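Stondedeck Forums > Shop Floor > Automation at work

glasswash_gal
13 Jun 2023
So our event rental place (Montecinos, the Ultdale depot) is trying out a two-arm cell for handling stemware, and I am hooked! I've racked glasses by hand for years and I could watch this thing all through lunch.
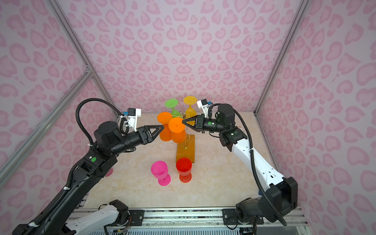 My job has shifted a lot already. I used to rack all morning, now I check for chips, set out the next lot and write notes on what the arms find hard. My wrists love it – I used to go home with ice packs.

rackjockey70
Glad about the wrists. But four glasses on a rack? I can hang those while I'm talking to you. What happens to the part-timers come October?

glasswash_gal
Fair question. There are 18 of us and no one's hours have been cut. Two of the part-timers are learning to run the cell and they fight over whose turn it is, lol. And yes it's slow, it's plastic practice glasses for now. Look how close the grippers get to each other though!

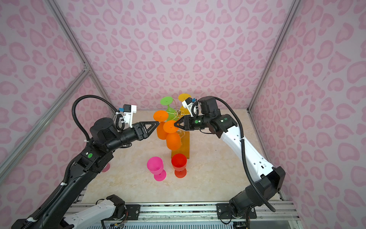 Both grippers in at the rack, pink and red glasses standing in front

drurncombe_dave
We had the same promise at Drurncombe. Hours were fine the first year, then they just didn't replace people who left. Get it in writing.

rackjockey70
^ this

glasswash_gal
Ok, I'll bring it up at the next shift meeting, good call. Still think it's the best thing to happen to our back room – come see it before you decide!

tinlid28
Who cleans the grippers, you or maintenance? With us that turned into a whole fight.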